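Tipoki Counter Notes, version 6

README and data card
Last changed: August 26, 2010
Kept by: Huia Mudgway

What is in this package

Tipoki Counter Notes is a collection of written records about the things that stand on kitchen counters. Each record names one thing, tells where it stands in relation to its neighbors, and tells what state it is in: open or closed, full or empty, upright or lying. The collection has 3,130 records from 400 counters. It covers the part of the kitchen where people make breakfast and small meals, so you will find many toasters, mugs, boards, canisters and plates, and very few big pots.

The records were written in English by several people, and English is not the first language of most of us. We tried to use the simple word every time. When two words are both common (cutting board and chopping board, for example) we chose one and wrote the other in the word list.

Files

records.txt - the records, one on each line, fields divided by a tab
counters.txt - one line for each counter, with the material of the surface and of the wall behind it
words.txt - the word list, with other spellings and the words we decided not to use
changes.txt - what was changed from version to version
sample.txt - 50 records to look at before you open the large file

All files are plain text in UTF-8. The lines end in the Unix way. If you open records.txt in a spreadsheet program, please set the divider to tab by hand, as the remarks contain commas.

Fields in records.txt

counter: the number of the counter. It is the same number as in counters.txt.

thing: the name from the word list, in singular. A thing made of parts is one record if the parts are used together. A canister and its lid are one record. A plate and the food on it are separate records.

part_note: free text about the parts, for example "round lid, wooden knob". It may be empty.

color: one or two plain color words. We don't use words such as salmon, teal or ivory.

material: only if it can be told with good confidence. If not, the field has a question mark.

place: a short phrase which begins with a preposition.

state: see the section on states.

sure: yes, half or no.

remark: anything else. This field is uneven, and some writers liked it more than others.

How we choose the word for a thing

Most of the discussion in the group was about this point, and I want to explain it with some care.

The first rule is to name what the thing is before what it is for. A flat board with a groove along its border is "cutting board", also when bread is served on it. A mug is "mug" if it has a handle and "cup" if it is small and we can't see a handle. Canister is used for a closed container with a straight body, and jar is used for glass only.

The second rule is about things that are partly hidden. We name them with the widest word that is still true. A wooden handle that comes up from a container can be a spoon, a spatula or a brush. The right word is then "utensil", with sure = half. If only a color and a piece of an outline can be seen, we write "object". It is not a nice word, but a wrong "bowl" makes more trouble later than an honest "object".

The third rule is about play food. Many of the counters have pieces of play food on them, and it is recorded as "play fruit", "play vegetable" and so on. The kind of fruit is added only if the shape and the color leave no doubt. A lemon is usually easy. A round purple piece can be a plum, a fig or something that only the toy maker knows, and for this reason it stays "play fruit, purple, round".

A short worked case

The following lines belong to a counter with a white and gray marble surface and a blue mosaic tile backsplash. They are copied from records.txt, but I replaced the tabs with slashes and left out some fields to make them easier to read.

toaster / two-slice / steel, brushed / front of counter / rear slot filled, front slot empty / yes
toast or block / brown / ? / in rear slot of toaster / upright / half
cutting board / groove along border / light brown / bamboo / diagonal on counter / yes
grill or press / long curved handle / steel / left side of counter / half
mug / yellow / ceramic / near backsplash / yes
object / red / ? / beside yellow mug / no
canister / round wooden lid with knob / dark / ceramic / right of yellow mug / yes
utensil / wooden handle / in container behind canister / leaning / half
plate / round / light blue / ? / on small wooden cabinet / holds play fruit / yes
play fruit / lemon / yellow / front of plate / yes
play fruit / purple / round / left on plate / yes

Two of the lines need a comment. The brown slice in the toaster stands high above the rim and has the form of toast, but on many counters such a slice is a block, so the writer kept both words. The big steel appliance has a flat lid and could be a countertop grill or a panini press. We join such pairs with "or", always in alphabetical order. 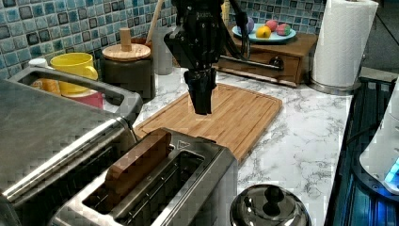

States

The state field has a closed list of words: open, closed, filled, empty, upright, lying, leaning, stacked, hanging, diagonal, unknown. More than one may be used, with a comma between.

"Empty" is only for a thing into which we can look. A canister with its lid on has the state "closed" and nothing about the content. A toaster gets a state for each slot if the slots are different. For a board, "diagonal" means that its long side does not follow the edge of the counter. We added this word in version 4, after the group from Dostberg showed that "lying" did not say enough about boards.

We don't record if a thing is clean, warm or plugged in. The earlier versions had a field for clean and dirty, and the writers did not agree with each other, even for the same plate. The field was removed and it will not come back.

Places

The place is described as a person would say it when standing at the counter and looking at the wall. "Front" is the side toward this person. "Behind" is toward the wall. Left and right are also from this person, also when the handle of the thing points another way. For a thing on top of another thing (a plate on a cabinet, a lid on a pot) please write "on" and the name of the lower thing.

One exception: for kitchen islands there is no wall, so the side with the sink is taken as the back. If there is no sink, the writer decides and says it in the remark.

Known problems

Steel is recorded more often than it should be. Until version 3 the writers put "steel" for every gray shiny surface. The lines from this time were checked one more time, but I am sure that some of them are still wrong.

The counters from Clurneck have very short remarks. They were written in Italian and later translated by one person, who was careful but in a hurry.

The color "brown" does a lot of work. It covers toast, bamboo, bread crust and dark wood. A lighter tone may be written as "light brown", and that is as far as we go.

Small white cups near a white backsplash were sometimes missed. The counters with dark tiles do not have this problem, and you should not compare the number of cups between the two groups.

In the file counters.txt, "marble" means the look of marble. We did not test any stone.

Good uses and less good uses

The collection is suitable for studying how people name and place everyday things, for making word lists for language learners, and for testing a search in short texts. Teachers at Rornetti use it in a course about prepositions, and from them we received most of the corrections to the place field.

It is less suitable for saying what a usual kitchen owns. The counters were not chosen by a sample. They come from whoever was ready to write the lines, and these persons like toast more than the average person, I believe.

Corrections

Please send one line for each correction, with the counter number, the name of the thing as it is now and the name you propose. A short reason is welcome. Corrections that arrive before the end of September will go in the next version - later ones have to wait for the version after it.

Please do not send new counters at the moment. The word list must be finished first, and there is still no decision about trivets.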